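Board Games and Family Play > House Rules > Is the roll-off for first player fair?

elvira_c
2023-05-09
Hello all. In our family we play Ríos with my two sisters and my mother. The rules say every player rolls one die and the highest starts. If two are equal, they roll again. My sister Dayana says the first roller has an advantage, and she wants us to take turns by age. I think it makes no difference, but I could not explain it well in English or in Spanish. Can somebody help me?

birbyfan17
It makes no difference. Each person has the same chance, the order of rolling changes nothing. Tell your sister to pick a better excuse for losing.

F. Echeverri
I agree about the chance, but please be kind. The real question is if starting is an advantage in Ríos. In my opinion it is, a big one, because the first player takes the river card. We let the last player begin with 2 extra coins and the arguments stopped.

rigo_h
I don't agree with the coins. We tried that in December and then the last place was too strong – my son wanted to sit there every time. One coin is enough.

Also, check your die. Cheap ones are not always even. I rolled an old wooden one 1,177 times over one winter (yes, I wrote all of them down) and the five came much too often.

elvira_c
Thank you for the answers. We don't use the small dice from the box, my mother has trouble to see them. We use a big foam one and everybody can read it from their chair.

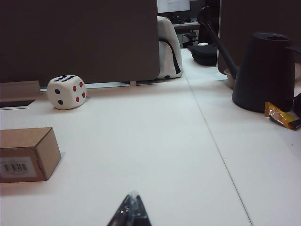
Our big die, with the six on top

Is foam less fair than plastic?

birbyfan17
Foam is bad for this. It doesn't tumble enough. A person with practice can drop it and get the number they want.

Flor Llanos
I use foam dice with my math group and I don't think it is so bad. Make a rule that the die must hit the wall or turn over a few times, if not you roll again. With children it works well. Dayana can be the judge :)

rigo_h
The wall rule is good. For a family game I would not worry more than that.

F. Echeverri
Rigo, one coin or two depends on how many play. With 5 players, two coins. With three, I give you the point.

rigo_h
With five I have never played it, so maybe you are right. I still say one for four players.

elvira_c
We are four, so we will try one coin and the wall rule on Sunday. Dayana still wants to go by age. She is the oldest.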